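Grinasden, carnet de labo
Nov 3, 2025

1/ Nouvelle campagne de collecte lancée ce matin sur le projet Sakska ! L'objectif : 770 démonstrations de rangement d'objets sur table avant la fin novembre. On en a 300 de validées, et je suis franchement contente du rythme.

2/ Pour celles et ceux qui débarquent : on guide le bras à la main (enfin, à la manette), on enregistre les caméras et les positions articulaires, et le modèle apprend à partir de ça. Une démonstration = une prise, un transport, une dépose. Pas de script, pas de trajectoire codée en dur.

3/ La tâche du moment, c'est le saladier. Mettre des fruits et légumes en plastique dedans, les ressortir, recommencer. Dit comme ça, c'est répétitif. En vrai j'adore, chaque forme oblige à repenser l'approche de la pince. 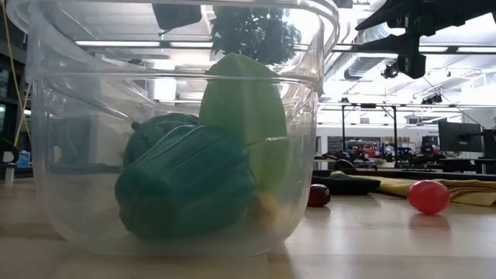

4/ Le gros sujet de la semaine, c'est la transparence. Avec un récipient opaque, la politique apprise le mois dernier s'en sortait bien. Avec du plastique transparent, la profondeur raconte n'importe quoi : des trous, des reflets, un bord qui disparaît dès que les néons tapent dessus.

5/ Du coup on garde volontairement les reflets dans les données. J'avais commencé par tamiser la lumière, les images étaient superbes… et le modèle perdait ses moyens dès qu'on rallumait tout. Leçon retenue — on collecte dans les conditions où on veut que ça marche.

6/ Côté objets, les ronds et lisses sont les plus pénibles. Ça roule, ça glisse entre les doigts de la pince, et si on les aborde un peu trop haut ils partent à l'autre bout de la table. Le poivron, lui, est un bonheur : il a des creux partout, ça s'attrape dans presque tous les sens.

7/ Petite règle maison : on change la disposition toutes les 15 démonstrations. Objets déplacés, tissu froissé autrement, saladier décalé de quelques centimètres. Avant ça, le modèle avait appris par cœur l'emplacement du saladier et lâchait tout au même endroit, saladier ou pas 😅

8/ On garde aussi les ratés, quand l'opérateur se rattrape. Une prise qui dérape puis qu'on corrige, ça vaut de l'or pour apprendre à récupérer. Les ratés tout court partent dans un dossier à part, étiquetés, on verra plus tard quoi en faire.

9/ Pour l'annotation on est passés à Skekanetti, notre petit outil interne. Découpage des épisodes au clavier, relecture en accéléré, et 9 étiquettes seulement. On en avait bien plus au départ et plus personne ne mettait les mêmes !

10/ Prochaine étape : les objets empilés dans le saladier, avec ceux du fond à moitié cachés par les autres. J'ai fait quelques essais à la manette et c'est déjà dur pour moi, alors pour le modèle… j'ai hâte de voir. Si vous avez bossé sur la saisie dans des contenants transparents, je prends toutes vos lectures — capteurs, augmentation d'images, tout m'intéresse.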